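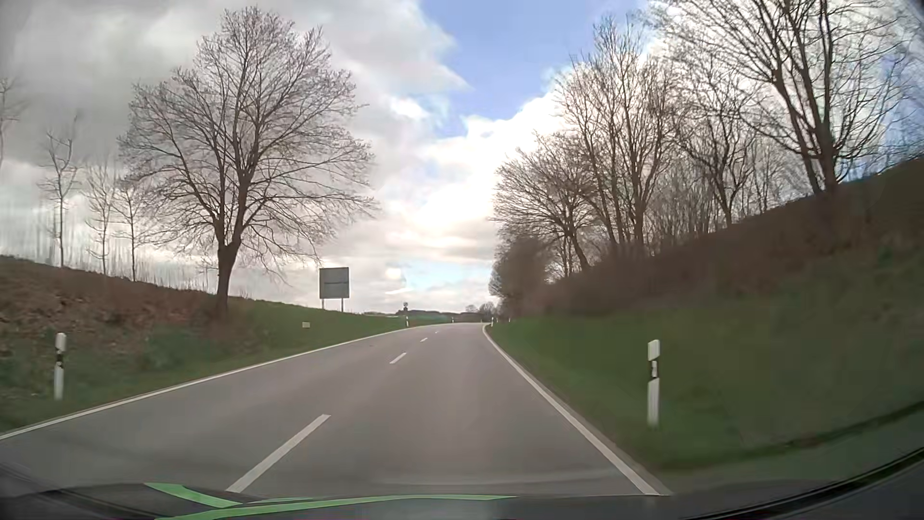 Opening (slowly, they will still be finding seats)

Good evening. My name is Afshin Jafarzadeh and I am going to talk to you about boredom for forty minutes. The organisers asked if I could make it more lively. I said I would see what I could do about the subject of boredom.

Pause. If they laugh, go on. If they don't, go on faster.

The title on your programme says "The Long Dull Stretch". I chose it in August, when I thought I was giving a different talk.

Start with the back seat. Ask for hands: who had a childhood holiday that involved more than five hours in a car? Most of the room, if this crowd is like the one at Gustside. Now who remembers the place they were going to? Fewer hands. Who remembers the back of their father's head? There we are.

My own father drove with one window open a finger's width and the radio tuned between two stations, so that we had the news and a brass band together. My sister and I had a tin of travel sweets, which were all stuck to each other, and a book of puzzles that she had filled in before we left so that I couldn't. After that there was the road. White line, white line, white line. You could look at it or you could look at your sister.

Next bit: what boredom is

Keep this short, they did not come for definitions.

Boredom is wanting to be doing something and not knowing what. A cat on a windowsill isn't bored, or is very good at hiding it. A child in a shoe shop is bored down to the bone. So is a grown man in a meeting about the date of the next meeting, but he has been trained to nod.

I split it into two sorts, for my own convenience. I am not claiming this is science.

There is boredom with a lid on, where you must sit still and look as if you are listening. Weddings, school plays, possibly this. And there is open boredom, where you are free to think about whatever you like as long as you don't get out of the car. I have very little to say for the first kind. The second is the one I miss.

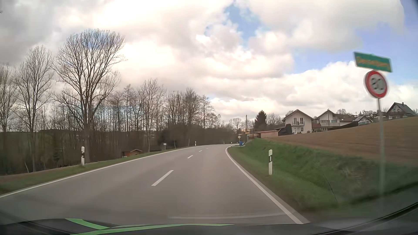
You settle into it after the first hour. The complaints run out, you have eaten whatever there was to eat, and your mind goes off on its own like a dog let into a field. I planned whole careers in that back seat. I was going to be a diver. I had a house designed, with a slide in place of stairs, and I had got as far as the question of how you would get back up.

Drink of water here. Don't tell the caravan story. It is too long and my sister may be in.

The phone part

They will be expecting me to be rude about phones. Be a bit rude about phones, but own up first.

I have a game on mine called Jundo. You slide coloured tiles about until they vanish, and then it gives you more tiles. It congratulates me. I am on level 1123. I cannot tell you one thing that happened on any of the levels before it. I can tell you that in the autumn I played it at a bus stop, on the bus, past my own stop, and on the walk back from the next one.

Let that sit. Somebody in the front row always looks at their bag.

I don't think phones have made us stupid. I was quite stupid before. What has gone is the ten minutes with nothing in it: the queue, the kettle, the friend who is late. I used to get through a fair amount of worrying in those ten minutes, and now I have to do it at three in the morning like everyone else.

The Fajardo business

If time is short, cut this. If it isn't, do it properly, with the voice.

For a while I worked in an office for a firm called Fajardo, who sold shelving. One winter the computers were down for the whole of a Tuesday afternoon. We weren't allowed to go home, in case they came back. By half past two we had tidied our desks. By three we were talking to people from Accounts. A man called me over to show me how to fold a paper boat that would float with a stapler in it, and we tried it in the sink, and then there was a queue for the sink.

I learned more about those people in one afternoon than I had in the years before it. Two of them are still friends of mine. The computers came back at ten to five and we all sat down again, looking a little caught out.

Practical bit (they like to take something home)

Tell them I have no programme, no app and no mug.

What I do have is a walk, the dull one out to Grukthorpe and back. There is a field, and then a similar field. The phone stays in the kitchen. For the first half I compose letters to people who have annoyed me. Somewhere after the second gate I lose interest in being right, and I start wondering how gates are made.

That is the whole method. Some days all I get from it is cold feet. This talk came out of one of those walks, and so did a very bad idea about keeping geese.

Questions

Somebody will ask whether children ought to be bored on purpose. Say that I am not a parent and have noticed that parents don't enjoy hearing from me. Then say yes.

Somebody will ask about meditation. Say it sounds nice.

If there are no questions, do not fill the gap. Stand there, count to twenty in my head and let them have it. Then thank the tea people, and remind everyone that the side door sticks and needs a shove low down.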